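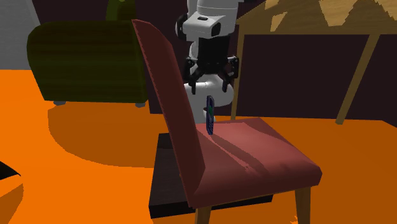
*Figure 4.1 A red upholstered chair with a tall backrest.*

## Chapter 4: What does a first aid certificate certify?

Most readers of this book will already hold a first aid certificate, and most will have let at least one lapse without noticing. Ask a room of certificate holders what the document proves and the usual answer is that its owner can do first aid. This chapter treats that answer as a claim needing evidence.

A certificate records attendance, and it records that an assessor was satisfied on the day. Whether the skill is still there by the following December is a separate matter, and the plastic card in the wallet is silent about it. Providers tend to blur the two. Wandar, a training firm whose brochures we return to in section 4.3, promises "confidence that lasts". Confidence does last. Compression depth and rate, when somebody bothers to measure them, are the things that slide.

### 4.1 The Dindasthorpe figures

The town of Dindasthorpe paid for 700 residents to attend a half-day course, and the program was declared a success in the local paper before the last session had been held. The measure of success was a form handed out at the door. Participants were asked whether they felt more prepared. Nearly all of them did, as people who have given up a Saturday's worth of sport or sleep generally will.

A year later Dinsa, the consultancy hired to review the program, retested 39 of the original group on a manikin. That is a small sample, and it was made up of people willing to come back, who were probably keener than the rest. Even so, only 2 met the standard they had been passed at. The report put this finding in an appendix. Its summary recommended expanding the course to 3,000 people.

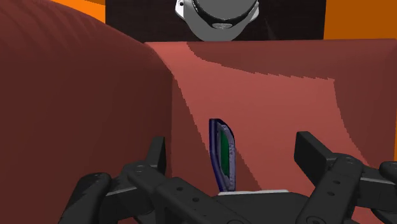
Course designers like to practise on a clear floor, with a manikin already flat on its back and plenty of space to kneel. Collapses in homes and offices are less obliging. Someone may slump where they sit, with furniture crowding the helper on one side. A large, rounded, dark red bulk like the one filling the left of Figure 4.2 would have to be worked around or shoved aside before anybody could kneel next to it, and few half-day courses give a minute to that. The Dindasthorpe course gave it none. Whether rehearsing it would have improved the retest results is unknown, and readers should be wary of anyone who tells them otherwise.

*Figure 4.2 Red surfaces at close range.*

### 4.2 Who benefits from renewal?

Renewal periods look scientific. Ask where a particular interval came from, though, and the trail often ends at a licensing rule or an insurer's preference. Justura, which sells refresher modules by subscription, argues for shorter intervals. It may well be right, but it is also paid each time someone renews, and its published case rests on a survey of its own customers.

None of this is an argument against learning first aid. A poorly remembered course may still get a person to call triple zero and start compressions, and that is worth a good deal. The quarrel is with the paperwork. Before reading on, find your own certificate, check what it says you were assessed on, and write down which of those tasks you have practised since.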